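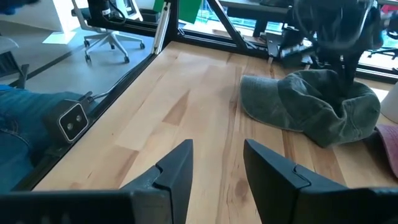
Unit 5: Moisture Movement and Surface Finishing in Solid Wood Panels

Print this page | E-mail this page

Course notes, Wood Materials and Finishing. Prepared by Harish Poojary. Revised May 2021.

5.1 Scope

These notes cover edge-glued and butcher-block panels for interior use. Plywood and particleboard are treated in the next unit. Students should have read the section on cell structure before the lab, in particular the difference between free water and bound water.

5.2 Moisture content

Moisture content (MC) is the mass of water in a piece divided by its oven-dry mass, given as a percentage:

MC = (wet mass – dry mass) / dry mass x 100

The denominator is the dry mass, so green wood of some species can exceed 100 percent. Above the fiber saturation point, the cell walls hold all the water they can and any extra sits in the cell cavities. Loss of this free water changes weight but has almost no effect on dimensions. Shrinkage begins once MC drops below fiber saturation, which is taken as 28 percent in this course.

Wood left in steady air settles at an equilibrium moisture content (EMC). EMC depends mainly on relative humidity and to a lesser degree on temperature. A heated room in winter and the same room in summer can differ by several points of EMC, and a panel will follow, with a delay set by its thickness and finish.

5.3 Direction of shrinkage

Wood shrinks most in the tangential direction (along the growth rings), less in the radial direction (across the rings), and very little along the grain. For most purposes in panel work, length change is ignored.

The working formula for width change is:

change = width x coefficient x change in MC

Worked case: a flat-sawn hard maple panel is 600 mm wide and goes from 11 percent MC to 6 percent. The change in MC is 5 points. With a tangential coefficient of 0.0035 per point, the panel shrinks 600 x 0.0035 x 5 = 10.5 mm. Any fastening system has to allow for this. Slotted holes, figure-eight fasteners and wooden buttons all do so. Screws through tight holes do not, and the usual result is a split near the end of the panel.

5.4 Strip panels

Gluing narrow strips side by side does not reduce the total movement across the width. It does reduce cupping. If the strips are turned so that the growth rings stand close to vertical, the radial coefficient applies and the movement is smaller. In commercial stock ring direction is mixed, and the tangential figure should be used as the safe value.

Strips in one panel should match in MC to within 2 points at glue-up. A larger spread shows later as small ridges at the glue lines, most visible under low side light.

5.5 Color variation and stains

Streaks and small knots are graded separately from defects of strength. Brown mineral streaks in maple are normal. Dark marks that appear in service have several causes:

– Iron contact. Iron reacts with tannins and leaves a gray to black mark. Strong in oak, weaker in maple. Treated with oxalic acid solution.
– Standing water. A white ring usually means moisture within the film finish. A dark ring means water has reached the wood.
– Oil. Darkens the surface and lightens only slowly. Solvent wiping removes part of it.

Identify the cause before treatment. Oxalic acid has no effect on oil, and sanding a deep mark produces a hollow in the panel.

5.6 Finishes

Penetrating oils slow the uptake of liquid water for a short time but have little effect on water vapor. Film finishes slow vapor more, and none stop it. Both faces of a free panel should get the same number of coats – an uneven schedule makes one face respond faster and the panel will cup.

5.7 Lab exercise

Weigh each sample to 0.01 g, oven-dry at 103 C to constant mass, and weigh again. Report MC to one decimal place. Measure width at both ends before and after drying. Sample sets are kept in the Wodeck cabinet. Return meters to Bianka Vida by the end of the session.

Reports are due at the start of the next lecture. Show all working, including units.

Print this page | E-mail this page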